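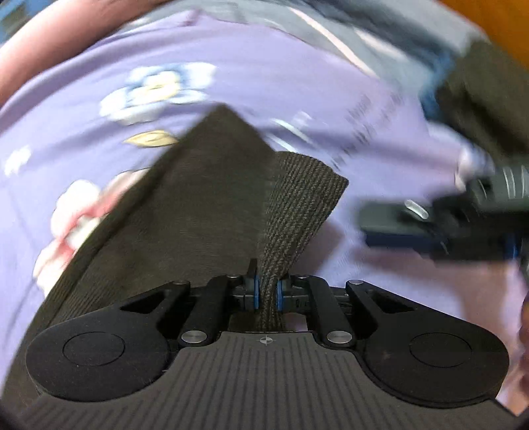 Silver pins at the pivot points of a black linkage.

Home News Opinion Business Culture Subscribe

Repair should be part of the price

23 Apr 2022

The draft rule on household goods now before the Mersha regional council runs to 39 pages, and most of the public debate has been about two of them. Those pages would require any company selling appliances in the region to keep spare parts on sale for a fixed period after a model is withdrawn. Retailers have called the measure costly. This institute supports it, and believes that it should be made stronger before the vote in May.

The present situation is familiar to any household. A washing machine stops because a door latch has cracked. The latch is a small item, and a competent mechanic could replace it within the hour. The maker no longer stocks it, however, or sells it only as part of a complete door, at a price close to that of a new machine. The owner buys the new machine. The old one is collected, and the city pays to dispose of it.

Vovitz offers a useful case. Last year the city's waste office examined 1,513 discarded appliances at its north depot and found that 154 had failed through a single part for which no replacement could be bought. Those machines were otherwise sound. The report does not estimate what their owners spent on new ones, and it should have done so. It does record the cost of hauling them away, which fell on every taxpayer in the city, including those who had bought nothing.

Opponents of the rule make a serious point about warehousing. Teltano, which sells more kitchen appliances in Mersha than any other firm, told the council that storing slow-selling parts for discontinued models would raise shelf prices. It may well do so. A modest increase spread across all buyers is nevertheless fairer than a large and sudden bill for whoever happens to own the machine that breaks. The full cost of an appliance includes keeping it in working order, and a price that leaves this out misleads the buyer.

The firm also argues that outside mechanics cannot be trusted with modern products. Its own Liltel range suggests otherwise. Earlier Liltel ovens were sold with a printed service guide, and independent shops worked on them for years under the same safety law that applies today. The guide was dropped when the range was redesigned. No safety reason was given at the time, and none appears in the company's submission to the council.

Two changes would improve the draft. First, it should set a limit on the bundling of parts, so that a seller cannot meet its duty by offering a latch only with the door attached. Second, service manuals should be released on the day a product goes on sale. As written, the text allows makers to wait until the warranty ends — by which time many owners have already given up and replaced the item.

There remains the question of enforcement. The draft assigns it to the consumer office, which has received no new staff in the current budget. A rule of this kind depends on inspectors who can check a parts list against a stockroom. The council should settle the funding in the same session in which it votes on the text.

Shares 154 | Comments 39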